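Minutes of the Sunday meeting, Lavik growers' exchange

The meeting was opened at 4 in the afternoon. The minutes of the last meeting were read and accepted with one change: the delivery from Trindade was 53 boxes, not 40.

Item 1. Sorting of produce. The members stood at the green table during this item.
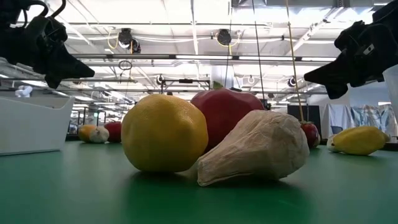
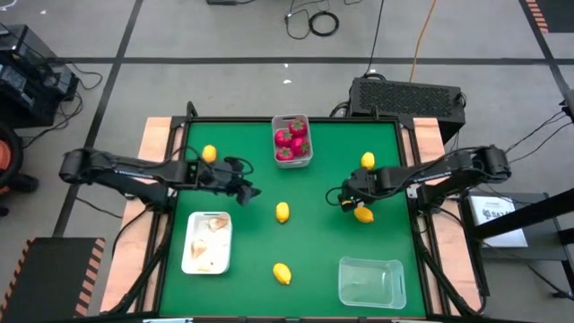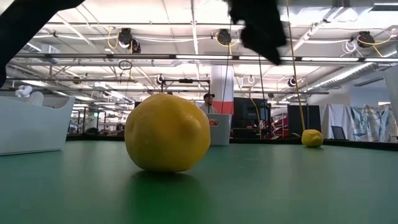

Item 2. Rules for the lemons. The meeting discussed for a long time how lemons shall be sorted before they go to the Jidach market. One member wished for two sizes, another member found one size enough. It was noted that on the green table a big lemon and a small one are easily mixed up when one is near and the other is far back, as in the last picture, so size must be judged with the fruits side by side. Decided: two sizes, and a lemon with a more orange color stays with the others.

Item 3. Garlic. Garlic shall not share a container with soft fruit. Strawberries get their own container. The proposal was accepted with 6 votes against 4.

Item 4. Containers. Jillidum has offered more plastic bins at the old price. The meeting thanks for the offer but will first wash and check the bins we already have. The question comes back in November.

Item 5. Other matters. The key for the side door is still missing. Who has it is asked to bring it next time.

The meeting was closed at 6.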